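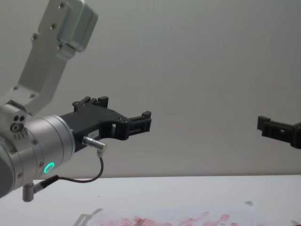 Spring Walk-Through: Notes and Comments for the Clirnley Hall Kitchen and Back Rooms

8 April 2023, posted by the Gerkgate house team

Hello again, and thank you for bearing with such a long list (it does get longer every year, I know!). Tick what you can, write a comment where you can't, and leave the sheet on the hook by the pantry.

1. Fire extinguishers. Needle in the green, pin in place, tag signed. OK in the kitchen. The one by the coat rack is due in May, so I've put it down for service.

2. Exit doors. Both open fully from inside. The Nekcombe Lane side sticks a little in damp weather, and a bit of planing along the bottom would do it a world of good.

3. Walkways. Keep 40 inches clear, please, even on market mornings when the crates pile up and everybody means to move them in a minute.

4. Tables and walls. Wipe down, look for chips and sharp edges, and check that nothing leans on the paintwork.

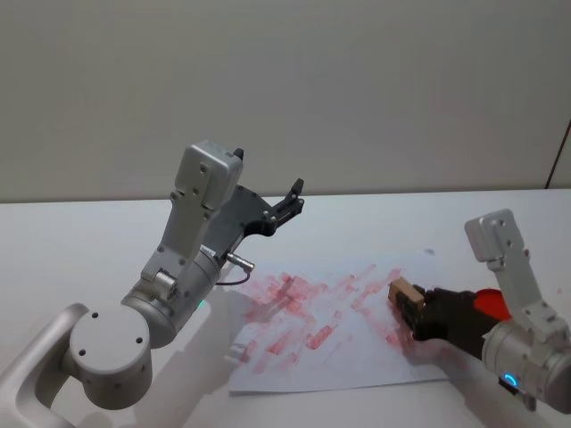
Item 4, white tabletop and gray wall.

5. Water heater. No drips at the valve. The Ljungberg unit is an old friend by now, but the lagging on the hot pipe has split and wants replacing. Quote received: $695, fitted.

6. Shelving. Load limit is 300 pounds per bay. Heavy pans on the bottom, and please, please no more flour sacks up top. 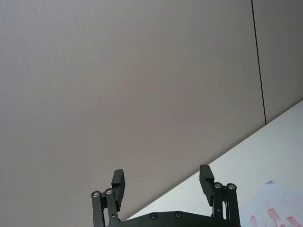
Could we add the stepladder to item 6, asks Gerkgate Baking Circle, as the rubber feet are nearly worn through and we use it every week? Yes, gladly, and it's out of use until the new feet come.

7. First aid box. Burn gel replaced, plasters topped up.

Clirnley Hall, Nekcombe Lane | Contact the house team | © 2023 | Back to top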